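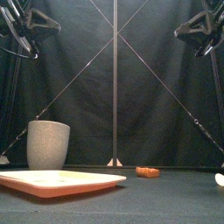
One reader of our earlier note objected that a curtain is a poor thing to put behind a work table: it moves in every draught, it collects dust and lint, and no two people hang it the same way. A painted board, the reader said, would have been cheaper and would have stayed flat. The objection is fair and we take it up first. The frame is dealt with after that, along with the bracing that keeps it square.

### 3.2 Backdrop

We compared a painted board with two black cloths, Plelavis and a heavier one sold by Serrano. The board gave the most even surface on the first day. Its trouble was shine. Even matt paint picked up a broad grey patch wherever a lamp faced it, and the patch shifted whenever the lamp was moved. Cloth also catches light, as Figure 4 shows, where there is a faint sheen across the folds and a crease a little above the tabletop. A fold breaks the reflection into narrow strips, however, and in our readings these were dimmer than the single patch on the board.

Readings were taken with a Netulov hand meter at 44 points on each surface, with the lamps left alone between surfaces. We repeated the set on nine evenings in July, starting after dark so that the window played no part. Ironing the cloth made less difference than we had hoped. The sharp creases went, but the soft vertical folds came back within an hour of hanging. Pulling the bottom hem tight flattened the folds and brought back some of the shine, so we stopped doing it.

Dust was a real nuisance. The heavier cloth held on to lint and had to be brushed before each set. Plelavis could be shaken out. We preferred it for that reason alone – the meter could not tell the two apart.

### 3.3 Pole and bracing

The curtain is only as steady as what stands around it. The first version of the frame had uprights and a top rail and nothing on the diagonal. It leaned when the table was pushed, and the lean did not fully come back. Stiffer corner plates helped a little and added a good deal of weight.

The present version is braced with wire. In Figure 4 the wires cross at a slender black pole in the middle, with a long cable running down from it to either side and a turnbuckle on each. The pole comes down to a small pale bracket on the table.
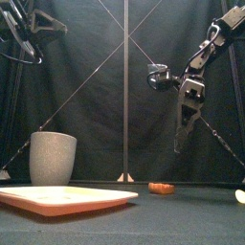
Tightening has to be done in small steps, one side and then the other. If one cable is brought up to full tension first, the pole bows towards it and the second cable never quite pulls it straight. We used a quarter turn at a time and checked with a plumb line hung from the top rail. With both sides evenly tight, a side load of 77 newtons moved the top rail by less than we could read on the scale. With the cables slack, the same load moved it by roughly 9 millimetres.

The cost of bracing in this way is that the middle of the background is no longer plain. Anyone who needs an unbroken field behind the table should move the crossing point behind the cloth, as was done in the Reltora frame, and accept that the turnbuckles will then be awkward to reach. We kept ours in front and checked them at the start of every evening.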